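Neagu Straw Kit for two-arm benches
Sold by Janano, shop supply for home and shared workshop robot builds

Add-on kit for people who already have two arms bolted to a bench and want a small, fussy task to practice on. Put a straw in a lidded cup. Sounds like nothing. Took us most of September.

Price: $25
Ships flat, finger pads and jaw blocks packed separate
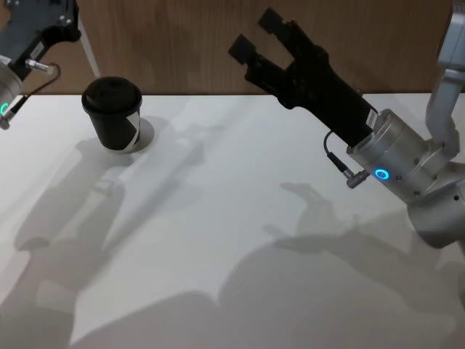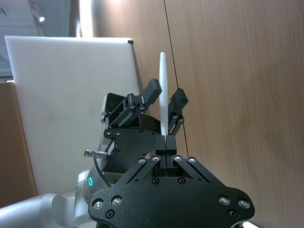 Wrist cam view, straw held in the center jaws.

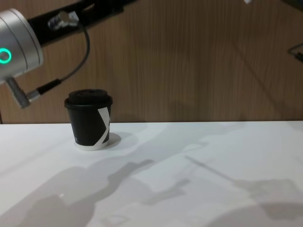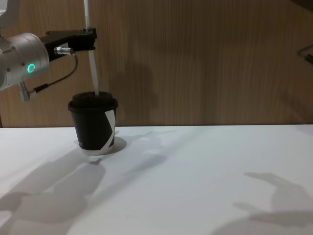 What you get
Finger pads, one pair
Center jaw blocks, one pair
Screws for both, plus a few spare becuase you will drop one
Paper template for cup position
Card with the pose list, both arms
Download code for the Heloritz task files

Not in the box: arms, grippers, cups, straws, table. Cables neither. Use what came with your gripper.

Fits
Heloritz parallel gripper, both the old and new housing. Trosier adapter plate works but you need the longer screws (ask, we throw them in free). Anything else – measure your hole pattern first, then write us. Drawing is on the downloads tab.

Space needed
A table that doesn't rock. Matte top if you can get it, shiny ones gave us bad depth readings near the cup. Back edge against a wall is fine, just keep the elbow clear when the arm comes home. We did the first version on a door across two sawhorses and that was a mistake, every fast move shook the cup off its mark.

Setup, short version
Power off. Swap the pads first, then the jaw blocks.
Blocks go in finger tight, close the gripper on a straw, then snug them down. Other way around and the straw leans.
Leave slack in the wrist cable. Turn the wrist by hand through its whole range before you power up and watch the plug.
Tape the template down, cup on the mark, lid hole toward the arm holding the straw.
Load the pose list, run at the slowest speed. Hand on the stop button.
Run it dry 3 times before you let it do a full insert.

Full manual is 8 pages, on the downloads tab. Page with the wiring got fixed, so if you printed yours before September print it again.

Notes from the bench
Grip low on the straw when picking up, high when inserting. So there is a regrip in the middle, and that's where the second arm earns its keep. One arm can do it with a holder but the holder is not in this kit.

Paper straws go soft after a few tries. Plastic or the stiff compostable kind hold up better. Don't crank the force, a pinched straw wont go in the lid hole.

Lids vary a lot. Same size on the sleeve, different hole. Pick one kind and buy a stack.

Shadows matter more than we thought. Two arms and overhead lights make a mess on a pale table, and the cup finder used to lock on to the dark patches. Current task files handle it better. If yours still gets lost, move a lamp before you touch the settings.

We've logged 1,978 inserts on the shop pair with nearly all of them on the same jaw blocks. Pads wear faster. Spares are on the parts page.

Questions we get
Works with one camera? Yes, slower. A wrist camera helps a lot for the last bit.
Hot drinks? No. Empty cup or cold water, and keep the water away from the power supply.
Can I print my own pads? Sure, files are in the download. Ours are molded and grip better.
Does it come assembled? No.

Returns
Send it back unused within the month. Used pads no, everything else ask.

Bench support: Léonie Brunet, mornings until noon. Use the contact form, put your gripper model in the first line and attach the log file if there is one. Phone goes to the front desk and they can't help with pose lists.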